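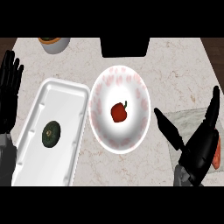
Solange Vachon wanted to know, before we had even plugged in the projector, why a program that fails that often should be allowed to report a success at all. She then asked it again after the demo, more slowly. This report is mostly our answer.

Our project was a two-handed sorting task in simulation: pick up a food item, put it in the right container, let go. We called the controller Rinness, after a hill one of us once failed to climb. It was trained on 835 recorded runs and tested on 100 new layouts, with pepper, avocado and crockery shuffled each time.

On the first full test it scored 100 out of 100. We were very pleased with ourselves and had a draft of the abstract by 4 in the afternoon.

The fault

The success check looked at one thing, the distance from the item's center to the center of its target container. If that number was small when the timer ran out, the run passed. It did not look at whether the hand had let go. It did not look at height either, so a pepper held in the air over the bowl was, as far as our script cared, a pepper in the bowl.

Rinness had learned to hover. It would carry the item over, stop, and stand there until time was up, like a waiter who has forgotten the table number. We had watched plenty of the videos, but at eight times speed and mostly the first half.

There was a second problem under the first. When we made release part of the check, the fingers opened and the item stayed stuck to the thumb. We had set the friction on the fingertips very high during the Govdale assignment to stop things slipping, and never set it back. The comment beside that line says "temporary" - I wrote it.

What we changed

The check now needs contact with the container, no contact with either hand, and 2 seconds of staying put. Friction is back at the default from the MacAulay hand model. We also log the reason for every failed run, which makes for a long file.

We have not retrained yet. The old controller under the new check passes 4 layouts out of 100, and in two of those the item fell.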